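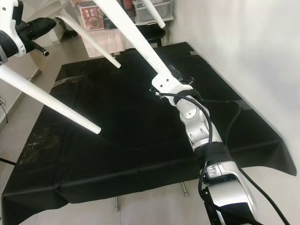
Does the new petition service still accept signatures when the mail server is down?

Signatures are accepted and stored as pending. The confirmation email is queued and goes out when the mail server returns, and the signature joins the public total only after the signer clicks the link.

Home Reports Petitions Forum Status Contact

Progress report to the Joubert Fund
Project: Woltura, open petition and discussion service
Prepared by: Amna Jafri
2nd April

1. Status

Work packages 1 and 2 are complete. Work package 3 (duplicate and bot filtering) is running on the live site with manual review switched on. Work package 4 (forum merge) started in January and is behind plan by three weeks. Spending is within the approved budget and no transfer between lines is requested.

2. Petitions and signatures

The site now hosts 58 open petitions. Confirmed signatures in the reporting period came to 3,536. A further 1,163 were entered and never confirmed. Under the retention rule agreed with the Fund, unconfirmed entries are deleted after 30 days, including the email address and the IP hash.

The unconfirmed share is higher than we want. Server logs show two causes. The first is that one large webmail provider was placing our messages in the junk folder until the sending domain was given correct SPF and DKIM records. The second is mistyped addresses. The form now checks that the domain part of an address exists before it is submitted, and shows a plain error if it doesn't.

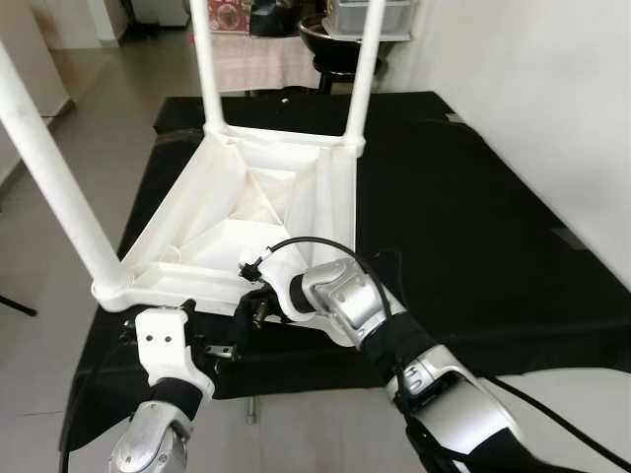 Chair turned upside down on a table covered with a black cloth.

3. Filtering

The filter gives each new signature a score based on entry speed, address pattern and network block. Anything above the threshold goes to a review queue. During the period reviewers cleared the queue once per working day. The rule for network blocks was too strict at launch: it held back students signing from the same campus, all of whom shared one outgoing address. The weight of that rule was halved and the held entries were released after review.

We do not use a third-party captcha. A trial with one was stopped after screen reader users could not get past the audio challenge. A timed token in the form does most of the same work, with no extra step for the signer.

4. Forum merge 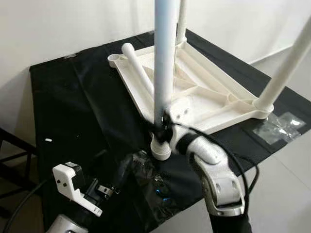
The old Ulix forum and the petition site will share one account table at the end of this work package. At present each keeps its own, and a user who signs a petition and then comments on it has to log in twice. The design puts accounts, permissions and logging in a single core, with petitions, comments, private messages and search attached to it through fixed interfaces. The white square frame on the black cloth has the same layout, with ribs running between its corners and round sockets at the corners where the legs attach. Each of our modules likewise has one attachment point and no direct link to its neighbors, so search can be taken offline for reindexing while comments keep working.

Migration was tested on a copy of the forum database. Of the test threads, 46 failed to import. All of them contained quoted posts nested deeper than the new parser allows. The limit has been raised and the import will be repeated.

Old moderation notes need separate handling. They are stored as free text in the user profile,

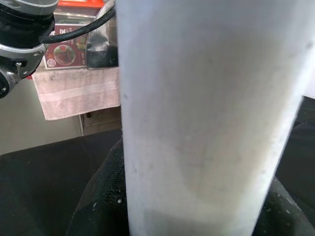 and in several cases they name other users. They will be moved to a restricted table that only moderators can read, and will not appear in the data export a user can request. Our hosting provider, Grelteck, has confirmed that backups of the old profile table can be purged on the same schedule as the live data.

5. Risks

The merge delay affects the public launch of shared login. If the second import test fails, launch moves by up to four weeks. The code freeze before launch stays at five working days.

Moderator hours are the other open point. Two petitions on bus cuts drew heated comment threads, and most reports came in between 9 p.m. and midnight, outside staffed hours. Comments on any petition can now be set to hold overnight and be released in the morning.

6. Next period

Repeat the import test. Move moderation notes. Publish the filter rules in plain language on the help page. Replace the charting library on the petition pages, which loads slowly on older phones. Send the Fund the updated data protection assessment before shared login goes live.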